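Notas para la charla: Comer juntos en el trabajo
Grevbridge, sala de la planta baja, 16 de marzo de 2023
Duración prevista: 60 minutos, con preguntas

Bienvenida. Dar las gracias por venir a estas horas, que sé que más de uno ha dejado el bocadillo a medias (y viene muy al caso). Decir que pueden interrumpirme cuando quieran, que me gusta más conversar que soltar el discurso.

Empezar por la historia de Rileck. Cuando entré allí éramos 19 y comíamos cada uno delante de su pantalla, con el teclado lleno de migas. No había mala relación, nos saludábamos, nos felicitábamos los cumpleaños, pero yo tardé meses en saber que mi vecina de mesa había vivido en Marnham, a dos calles de mis abuelos. ¡Dos calles! Dejar aquí un momento, que la gente suele reírse y contar la suya.

Luego, lo de la mesa redonda. Explicar despacio que en una mesa larga se habla con los de enfrente y con los de al lado, y el que se sienta en la punta acaba mirando el móvil. En la redonda las caras quedan todas a la vista y cuesta más que la conversación se parta en dos.

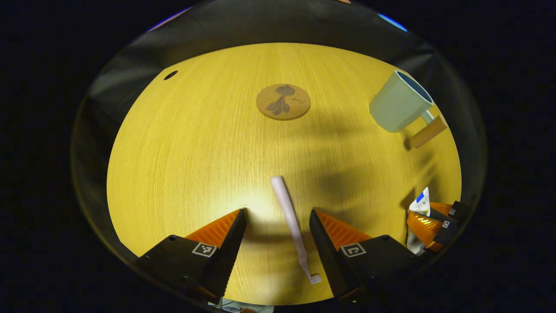

Contar el cambio tal como fue, sin adornarlo. Nos gastamos 415 euros entre la mesa y las sillas, de segunda mano, y las subimos nosotros por la escalera porque en el ascensor no cabían. Las primeras semanas bajaban cuatro gatos. En abril ya había que hacer turnos, y ahí metimos la pata: pusimos una lista en la puerta, con nombres y horas, y aquello empezó a parecer el dentista. La quitamos enseguida.

Preguntar a la sala: ¿quién come hoy acompañado en su trabajo? ¿Y quién preferiría comer solo? Insistir mucho en esto último. Hay personas que necesitan ese rato de silencio y tienen todo el derecho del mundo; una comida compartida a la fuerza es otra reunión con tenedor.

El caso de Rainer lo cuento más breve. Eran más de 60, repartidos en turnos, y no había manera de que coincidieran al mediodía. Probaron con el café de media mañana, quince minutos, sin orden del día y sin hablar de pedidos. Costó quitarse la costumbre de hablar de pedidos. 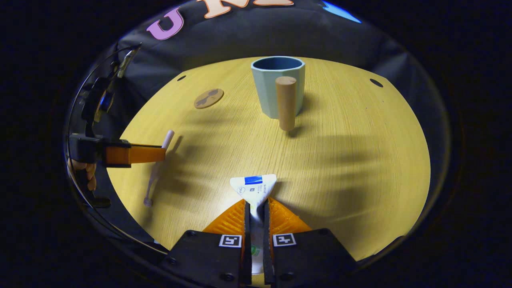

Aquí bajar el ritmo y beber agua, que siempre llego a este punto con la garganta seca. Pasar a las cosas prácticas: que la hora sea fija, que los jefes bajen también pero no presidan, que haya sitio para quien trae la comida de casa y para quien la compra. El microondas, por favor, que sean dos. Parece una tontería y es por lo que más se discute.

Si queda tiempo, leer la nota que nos dejó una compañera al jubilarse (está doblada en la carpeta azul). Si no, pasar directamente a las preguntas y acordarse de repartir las hojas de inscripción para el taller de abril.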